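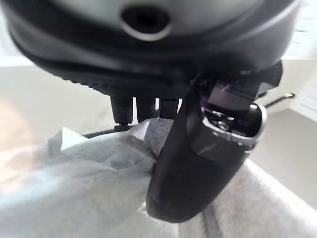

Página 4

Informe de avance para la dirección – Lavandería de Rustcombe
Proyecto Stakix, segundo tramo

Este trimestre la célula de doblado ha pasado de las pruebas sueltas a trabajar todos los días en el turno de mañana, ¡y se nota al entrar en la sala! La pinza baja sobre la tela gris arrugada, busca un pliegue y lo levanta. Con los paños claros vamos bien; con las prendas de forro doble seguimos atascados y las apartamos para doblarlas a mano.

En la última semana medida, de cada 100 piezas pequeñas, 90 salieron bien dobladas al primer intento. El resto volvió a la mesa manual.

Cambios en los puestos

Siete compañeras de acabado han hecho el curso interno y cuatro de ellas ya ajustan los programas de agarre sin llamar a Prarnasholm. No se ha suprimido ningún puesto. Lo que ha cambiado es el reparto: menos horas de pie ante la mesa de doblado, más tiempo en revisión de manchas y costuras, que era donde se nos acumulaban las reclamaciones. Varias han pedido rotar también por la célula – una petición que al empezar no esperábamos y que nos alegra muchísimo.

Hay quejas, y las recogemos. El pitido de aviso resulta molesto (se oye hasta en planchado) y las paradas a media tanda obligan a dejar lo que se tiene entre manos. Hemos bajado el volumen y estamos probando que las paradas se agrupen al final de cada carro.

Pendiente

Phillips nos debe todavía el juego de dedos de repuesto, previsto para abril. Mientras no llegue, la célula no trabajará por la tarde. También falta cerrar con la plantilla el plus de quienes programan; la reunión es el viernes, y adjuntaremos el acuerdo al próximo informe.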